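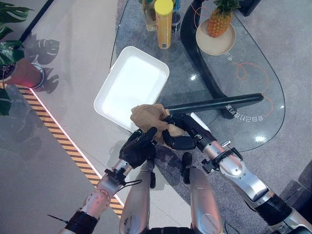 White tray, glass table

Re: [grurow-users] 404 on the archive mirror

> Since Wednesday the Zulside mirror returns 404 for every
> thread older than February. The index page still loads.
> Is the Agbeko copy complete?

The Agbeko copy is complete. The fault is in the rewrite rule on Zulside, which still expects the old path with the list name in it. 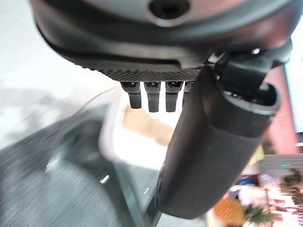
Of the 47 monthly folders, 11 were moved before the rule was changed and 20 after. The rest were never linked from the index. 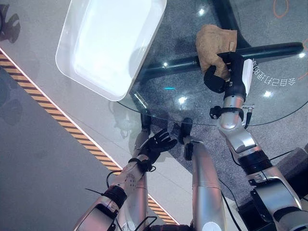
Workaround

1. Replace /zulside/ with /brutbridge/ in the link.
2. Drop the trailing slash.

Attachments open the same way.

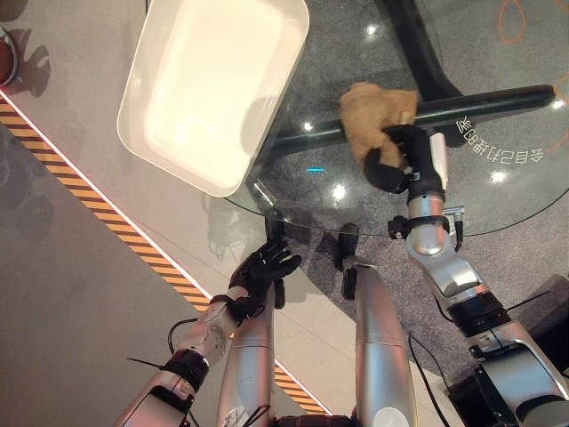
Search results will keep the old links until the index is rebuilt.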